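The Rondholm Road

By the time the bus let her off at the Varkstead turning, Llinos Cadwaladr had been awake for 20 hours and had eaten nothing but a roll with a hard little pat of butter, and she was in no mood to be charmed by anything. It was November and nearly dark at four o'clock. The driver handed down her suitcase and her late aunt's accordion, wished her luck with the hill, and drove off with all the light there was.

She had not seen the house since she was a girl. Aunt Mabel had left it to her in a letter that spent one line on the house and two pages on the accordion, which was a Tusteo, and which must never be kept near a stove, or loaned to a cousin, or played by anyone wearing rings. Llinos couldn't play a note. She had carried it all the way from the lawyer's office anyway, changing arms every so often and apologizing to it under her breath when she bumped it on things.

Halfway up the hill there was a gate, and at the gate there was an old man in a very good hat.

"That's the Tusteo," he said.

"It is," said Llinos.

"She owed me a waltz." He thought this over. "Well, I owed her 200 crowns, so I suppose it comes out even."

He took the suitcase without asking and walked ahead of her, talking the whole way over his shoulder, so that she caught only about half of it. There had been dances in the Rondholm hall every Sunday, once, and people came over the ridge for them in all weathers, and her aunt sat up on the little stage in her green coat and would not stop until the lamps were out. She only knew 5 tunes, he said, but she knew them backward, and some nights that was how she played them.

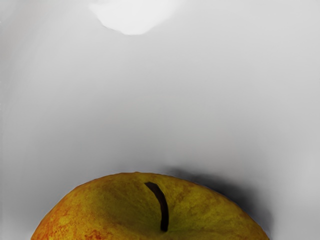
The key was stiff and the hall smelled of soap and cold ashes. He set the suitcase down just inside the door and would not come any farther, although he did lean in a good way to look at the clock, and seemed pleased to find it wrong.

"You'll sell it, I expect," he said. "The house, I mean."

She had expected so too, as late as that morning. "I don't know yet," she said. "Is there somebody who gives lessons?"

He took off the hat and turned it around in his hands – he had gone rather pink – and said that he could manage the left-hand part of the first one, if she didn't mind it slow.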